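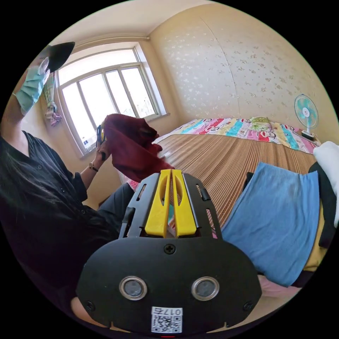
CHAPTER 9
Choosing and Reading a Block of Stone

Most first carvings fail at the quarry gate. The student falls in love with a color, pays for it, gets it home with the help of two friends who will be harder to reach next time, and finds on the third morning that a crack runs through the place where the head was going to be. The crack was there all along. It was for sale with the rest.

In Chapter 8 you drew a form from four sides and cut it in a foam block. Foam is the same all the way through and forgives a great deal. Stone was laid down, squeezed, tilted and then blasted or sawn out of a hillside, and it remembers most of this. Before you lift a chisel you need to know which way the layers run, where the weak places are, and how much of the block you can really use.

After working through this chapter you should be able to:

find the bed of a sedimentary block and mark it on at least two faces;
test a block by sound and by water;
estimate the weight of a block before it estimates your back;
set a drawing onto a block so that thin parts run along the bed and don't cross it. 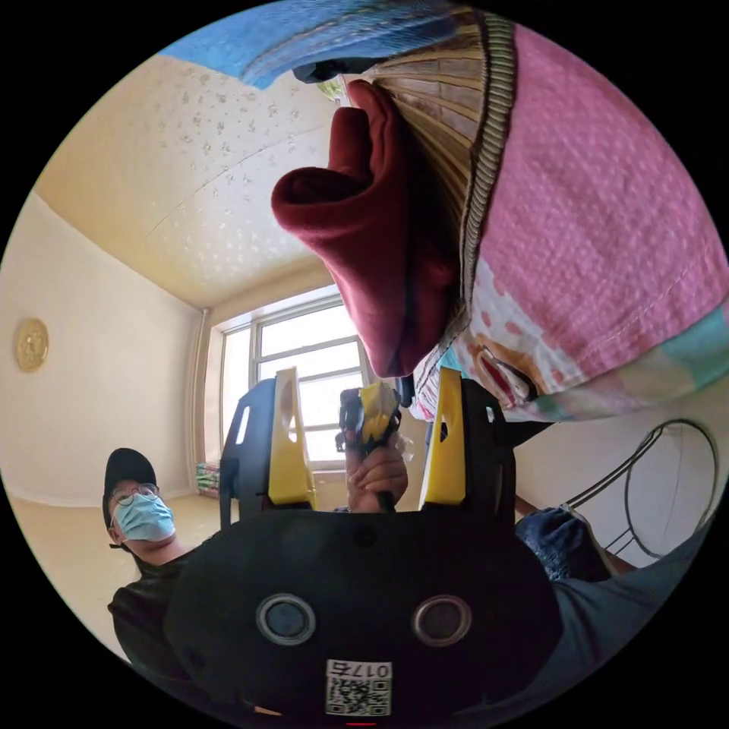
The exercises use limestone, and mostly the pale, even kind sold as Dumlao. It is soft enough to cut with hand tools and dull enough that nobody gets attached to it. Those of you who have already bought marble may use it, and may also read the section on repairs early.

A word about weight. Limestone varies, but for the blocks in this course we will take 179 pounds per cubic foot, a figure on the heavy side and chosen on purpose. People who guess low drop things. The block for Exercise 9.1 measures just over a cubic foot and comes to 200 pounds on its pallet. Leave it on the pallet. Moving it is covered in 9.4, and Ronaldo Macaraeg, who wrote that section, has asked that students read it while they still have all their toes.
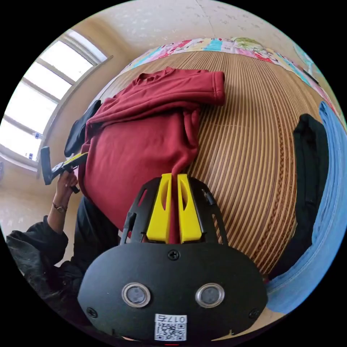 You will need a spray bottle, a soft pencil, a small steel hammer, a straightedge and good light from one side. A low lamp in a dark room is better than a bright sky, as it throws every ridge into shadow. The Voson hammer on the supply list is fine. So is the one in your kitchen drawer, provided the head stays on.

Keep a notebook for each block. Lorna Padilla's record of block 1237, printed at the end of this chapter, runs to six pages and includes three changes of mind and one apology. Yours can be shorter. Write down where the stone came from, which face was up when it arrived, and anything you noticed before you knew what it meant – a rusty streak, a damp patch slow to dry, a corner that sounded wrong.

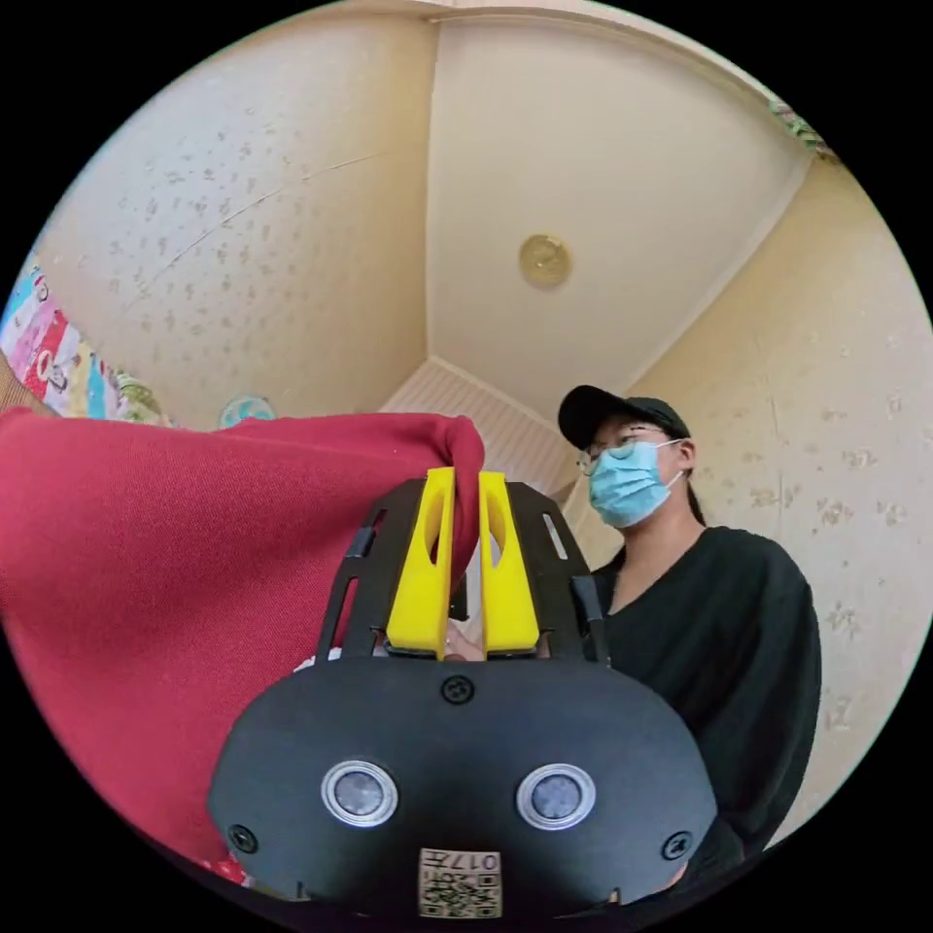
9.1 Finding the Bed

Limestone settles in layers, and the plane of those layers is called the bed. On a rough block it may show as faint stripes, a row of shell bits, or a slight change of gray. On a sawn block it may not show at all, and the yard will tell you cheerfully that it doesn't matter. For a doorstop they are right.

Spray one face until it is dark all over, then watch it dry. The denser layers usually lose their shine at a different rate from the open ones, and for a minute or two you may see bands. Pencil them in while they last. Do the same on the face next to it. Where the two sets of lines meet at the corner, they should agree. If they don't, one of them is a saw mark, and you get to spray the block again.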